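Mirkari kitchen refit, progress to 13 April 2024
From: Akinyi Lema

Tables are in. White tops all round, smooth finish, went with Quách in the end, 1,116 under the January estimate. Wipe-down routine started, orange cloths for tabletops only. Crumbs and specks still get missed toward the far edges, will go over it agian with the evening group.
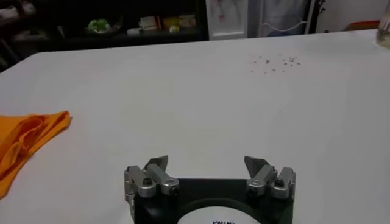 What is left to spend?
3,217, most of it set aside for shelving and the second sink.

Shelving quote from Grillar due, chasing. Sink waits on teh plumber. 37 people signed up for sessions so far, room holds 46.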